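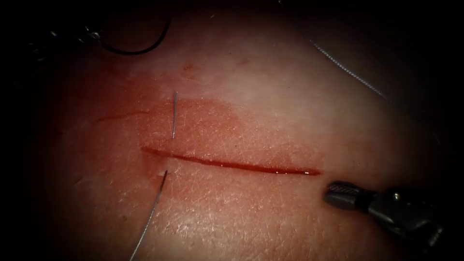
Fig. 1: Needle tip up above the cut, thread trailing away from the lower edge.

7 min read

We use cookies to remember your language and keep you signed in. Accept all | Manage choices

Section 2: Your first assisted stitching session

Brillis is the software that moves the two arms on the Rustcombe bench for you, or lets you move them, depending on which mode you've picked. I'm Getsemaní Tlapale and I've looked after the bench through its first run of sessions, so I wrote this part of the guide. If you've only ever stitched by hand, or only ever driven the arms yourself the whole way, start at step 1 and don't skip the dull bits. I did, and spent an afternoon unpicking thread.

What changes for you

Before Brillis, one of us drove every single pass and every knot. By the end of a long list of practice pads my shoulders were up round my ears! Now the software can take the repeat passes and you sit with your hand near the pause pedal, watching. It's a different sort of tired. You look harder and move less, and I'd say take your breaks more often than you think you need to.

It also changes who does what. Edgardo Magbanua used to load needles all day and now spends most of that time marking up runs, which he prefers (he's told me so more than once). The instrument checks are still ours. So is deciding whether a stitch is good enough.

Setting up

1. Switch on the bench, then the console, in that order. Wait for both arm lights to go steady.

2. Choose WATCH, SHARE or DRIVE on the console. New people start on DRIVE for the first 10 passes, please, even if you've done this elsewhere. The bench at Gasetberg feels lighter in the hand than ours does.

3. Bring up the camera view and get the cut in the middle, lying roughly level. The light falls off quickly towards the corners, so anything you need to see wants to be in the bright part.

4. Open and close both sets of jaws once on the console. Look at the gripping faces and wipe off any bits of thread.

5. Press MARK and tap each end of the cut on the screen. Brillis draws a line between your two taps. If the line doesn't sit on the cut, press CLEAR and do it again. Don't nudge it and hope.

Note: old scratches and stray red spots can be picked up as the end of a cut. I've had it happen on a well-used pad, and it's why we tap the ends by hand now.

Passing the needle

6. In SHARE mode, you place the needle and Brillis carries on from there. Go in on the near side of the cut and come up on the far side.

7. Stop once the point is showing. The console will ask CONFIRM BITE. Check which side the point has come up on and where the thread goes in, then answer yes or no. "No" is a perfectly respectable answer and it isn't logged against your name.

8. Move the free instrument in slowly, jaws empty, and take hold of the needle behind the point.

Caution: gripping the very tip blunts it. Brillis won't stop you doing this in DRIVE mode.

Wrapping and tying

9. Pull through until you've a tail you can find again. Keep any spare thread up at the far side of the view if you can.

10. Press WRAP. Loops go round the jaws of one instrument while the other stays close by, and this is the part where your view gets crowded. A shaft can easily cover half the cut, and that's normal. Don't swing the camera to see round it in the middle of a wrap.
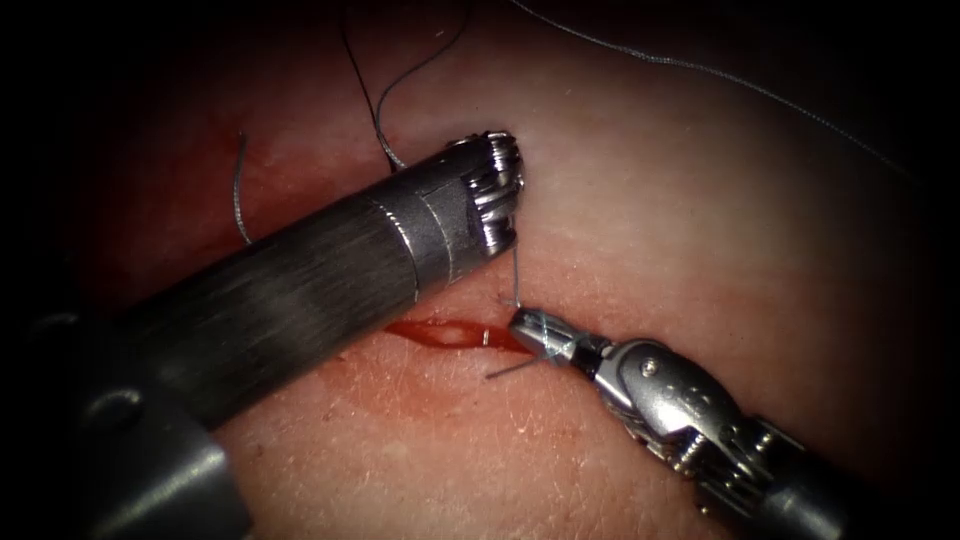 Fig. 2: Loops of thread round the right-hand gripper, with the other shaft across the left end of the cut.

11. Before you let it tighten, find the tail by eye. If you can't say where it is, press the pause pedal. I pause a lot and I've stopped feeling daft about it.

12. Press TIGHTEN and keep your foot over the pedal.

Caution: if a loop crosses over itself and you don't like the look of it, pause and switch to DRIVE. Ease the loops off the jaws towards the tip. Never open the jaws wide to shake thread loose.

Caution: keep your hands away from the bench while either arm light is on. Pause is not off.

Handing over part way

You can hand a run to a colleague at CONFIRM BITE, and only there. Say out loud which mode you're in, let them put their own foot on the pedal, then sign out. It felt a bit stagey to me at first - we all do it now.

If the console shows code 97, it has lost one of your end marks. Go back to step 5. Code 800 means a wrist joint wants looking at, so leave the arms where they are and ring Varela, who service the bench. Their number is on the inside of the console lid.

Section last changed May 17, 2024. Cleaning and storing the instruments is in Section 3.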